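Give Us Back the Full Lunch Hour

When I started at the Krawczyk plant in Wedwood, lunch was an hour. The horn went at noon and again at one, and in between the building was quiet enough to hear the pigeons on the roof. We did not get paid for that hour and we did not expect to. It was simply the middle of the day.

Lunch at the plant is now 30 minutes. At Garkier, across the river, it is 30 minutes for the day shift and 20 for the night shift. At the Jastow offices, where my wife works, there is officially an hour, and I have yet to meet a person there who takes it. They eat at their desks with one hand on the mouse. Ask them why and they say they would rather get home earlier, and then they get home at the same time they always did.

I think this was a bad trade, and I would like to see it undone.

The argument for the short lunch is easy to state. You shave half an hour off the middle of the day and leave half an hour earlier. For a parent with a child to pick up, that half hour is real, and I don't want to wave it away. When the change was put to us, it was put as a gift. We would be out at 4:30 instead of 5:00. Most people on my line voted for it, and so did I.

Here is what happened to the half hour. For the first year we left at 4:30. Then there was a handover meeting at 4:30, because the afternoon crew had moved too and somebody had to tell them which machines were acting up. Then the handover meeting got a sheet that had to be filled in. By the third year I was clocking out at five minutes to five most days. The lunch was still 30 minutes.

A half hour in the middle of the day is hard to steal, because everyone stops at once and the stopping is visible. A half hour at the end of the day is easy to steal. It goes five minutes at a time, and whoever objects looks like the one person in a hurry to leave.

Then there is the question of what you can do in 30 minutes. Our break room is a four-minute walk from my station. Washing up takes three minutes if there is no line at the sink. The microwaves always have a line. By the time you sit down with something hot, you have maybe 15 minutes to eat it, and you have to leave early enough to walk back. What you get is a refueling stop. People bring food that can be eaten fast and cold, and they look at their phones while they eat it, since there isn't time to start a conversation you would want to finish.

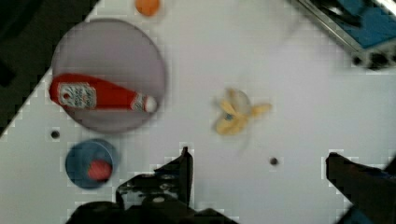
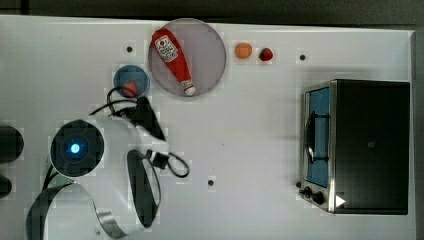
Ketchup on the table, both pictures.

With an hour, people used to do things. Some of us walked down to the river. Two of the men in shipping played chess on a board they kept in a locker, one game a week, a few moves at a time. I went to the bank, back when you went to the bank. I got my hair cut at lunch for 11 years. I also took naps in my car, and I will defend the nap as strongly as anything else on this list.

A town notices when that stops. Wedwood has 3,940 people in it, and a good share of them work in three buildings. When all three let people out for an hour at noon, there was enough trade downtown to keep two diners and a sandwich counter open. A plate lunch came to the table in ten minutes because the cooks knew when we had to be back. One of the diners is now a tax office. The sandwich counter is nothing at all, with paper over the window. I don't claim the short lunch closed them by itself. The highway exit moved, and prices went up. But a place that depends on a noon crowd can't live on people who have 15 minutes to sit.

I have heard it said that young workers don't want a long break, and that if you offered them one they would ask to skip it and go home. Some would. I would have said the same at 22. But I have also watched what happens on the days when the power goes out or a line is down and everybody gets an unplanned hour. The young ones are the first ones outside. Last June a transformer blew at 11:30 and we were idle until one. People who had worked next to each other for two years found out that they had gone to the same high school. Somebody drove off and came back with ice cream. The afternoon went fine. We were behind and we caught up.

I kept track for a while, for my own interest. Over 119 working days I wrote down how long I spent sitting down with food. My best day was 46 minutes, and that was a retirement party. I won't pretend my notebook is a study, but I doubt my days were unusual, and I doubt that anyone in the front office has kept such a notebook.

There are ways to do this without making life harder for parents. A plant can let people choose, so long as the choice is made for a whole season and the end of the shift is held to what the paper says. If the short lunch gets you out at 4:30, then 4:30 has to mean the parking lot. Put the handover inside the shift, with the clock running. Stagger the lunches if you have to, though I think something is lost when the whole building doesn't stop together. Put in a few more microwaves. I priced them, and for less than 2,000 dollars the line in our break room would be gone. That would give everyone back several minutes a day without touching the schedule.

Offices have it easier and do worse. There is no horn and no line to shut down, so there is no moment when it is plainly allowed to get up. I would tell managers at Jastow, and anywhere else like it, to leave the building at noon where people can see them go, and to stay gone until one. Don't schedule a meeting at 12:30 and call it a working lunch because there are sandwiches in the room.

I have four years left before I retire, and then I can eat lunch for as long as I want. My daughter has just started in an office herself. She tells me she gets an hour, on paper, and that she usually eats around two, when things calm down. I told her to start going at noon while she is still new, before people get used to finding her at her desk.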